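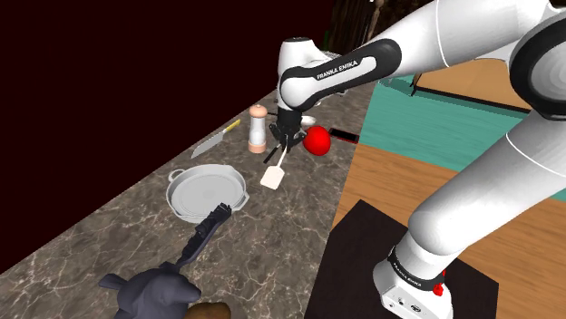 Loan Lục wrote to me after my June roundup asking whether a student robotics club is worth a visit if you can't code, and whether they'd just talk over your head the whole time. Fair questions, and I'm so glad they came in, because they pushed me to go and find out!

So on 20/06/2023 I took the bus out to the open evening of the Renileck student robotics club. It's up on the second floor of the old Perić building, and the stairs are steep, but there's coffee at the top. I don't code. I had a wonderful time.

The club does nearly all its work in simulation. Their project this year is called Nilico, a kitchen helper that has to pick things up off a marble counter and put them where they're told. The virtual arm is a Franka Emika, the students build the kitchen around it, and then they let it try (and try, and try). One run of 3000 attempts goes overnight, and in the morning somebody has to look through the failures. The last batch had 378 of them. They were so cheerful about this! One girl had sorted hers into folders with names like "too early" and "knocked the tomato."

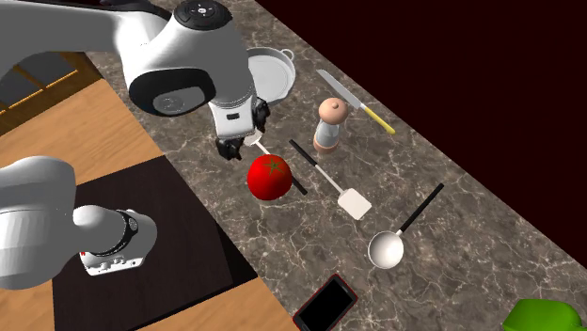 Nilico's kitchen, with the gripper over the tomato and the utensil under it.

The hard part, as it was explained to me very patiently, is things lying on top of other things. A knife out in the open is easy to find. A handle with a tomato over it is another matter, and the team spent most of the spring on it. I got to set up a counter myself, and placing the pepper grinder took me four tries.

There are 8 students in the club and they compete in the Rastex student cup later in the summer, in the household class. You get points for speed, but dropping something costs you more, so the whole team argues about how fast to go. I heard both sides and was convinced by each of them.

Loan, do go. Ask to see the failure folders, and bring a sweater, the room with the computers is freezing. The next open evening will be posted on the club's door and on their page.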